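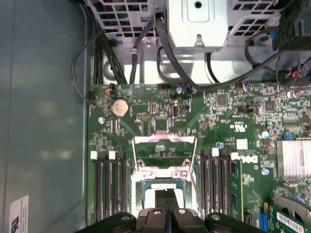 Getach is recruiting two bench technicians for the workstation line at its Cistier workshop. The line takes in used desktop machines from business customers, strips them to the board, tests and rebuilds them, and returns them to stock. Most of the working day is spent inside an open case. A typical mid-job state is a board still screwed to the chassis with the cooler off and the load plate raised over the processor socket, memory slots to either side of it, and a few thin leads still plugged in along the top edge of the board. Applicants should be comfortable working at that depth in a case without catching the leads or touching the socket.

**Posted:** 2025-01-07
**Start:** March
**Contract:** fixed term, 18 months
**Place of work:** Cistier workshop, ground floor

## The work

Machines arrive on pallets and are booked in by the goods team. From booking-in onwards each machine belongs to one technician until it is passed or scrapped. The technician will:

- open the case, remove dust and record the board model and revision
- remove the cooler and processor, clean off old thermal compound and inspect the socket under magnification
- test memory slots with known good modules, one bank at a time
- measure the coin cell and replace it if it reads low
- check fan headers, front panel leads and internal USB headers for bent pins
- refit the processor, apply new compound, fit the cooler and tighten it in the order given on the job sheet
- run the overnight load test and read the log the next morning

Old compound on the load plate or the bracket is to be removed before the plate is closed. Boards with damaged socket contacts are not repaired on this line. They are tagged and sent to the Mridha bench, where they are assessed separately.

All readings are entered in Ostia, the workshop's job tracking system. Ostia holds a record for each machine and will not release it to stock with an empty field. Training on Ostia takes one morning.

The current order is for 1000 machines. They are mixed in age and condition, and the board layout changes from one batch to the next. Job sheets exist for the common models. Where there is no sheet, the technician drafts one and the line lead checks it.

## What we need from you

Required:

- practical experience of taking desktop computers or servers apart and putting them back together, paid or unpaid
- steady hands and good close vision, with glasses or lenses if needed
- correct use of a wrist strap and an earthed mat
- ability to use a multimeter for voltage and continuity
- clear written English for fault notes

Useful:

- experience of replacing processors in sockets with contact pins on the board side
- some knowledge of reading firmware beep codes and board status lights
- soldering to through-hole standard, for fan headers and battery holders

No formal qualification is asked for. A certificate in electronics or computer maintenance may be sent with the application but does not replace the bench test.

## Hours and conditions

The bench runs Monday to Friday, in a single shift. There is no weekend working. The job is done seated or standing, and benches are adjustable. Lifting is limited to single desktop units; pallets are moved by the goods team. Tools, straps, gloves and workwear are supplied. Personal tools may be used once they have been checked for magnetised tips and damaged insulation.

Pay is on the workshop's technician scale, grade 2. Staff holding the soldering certificate are placed one step higher. Paid leave and pension terms are set out in the contract, a copy of which is sent to everyone called to the bench test.

## Bench test

Shortlisted applicants are invited to a bench test, followed by a short interview. The candidate is given a complete machine with more than one fault and a blank job sheet. Work starts at 9 in the morning. Marks are given for order of work, handling of the socket and memory, cable routing on reassembly, and the fault notes. Finding every fault is not required. Speed is not marked.

Long hair must be tied back, and rings, watches and bracelets removed.

## How to apply

Send a CV and one page describing a hardware fault you have traced, including what you measured and what you ruled out. Address applications to Wenceslao Montecinos, line lead, Getach, Cistier workshop. Questions about the bench test or adjustments to it should be sent to him before the test date is confirmed.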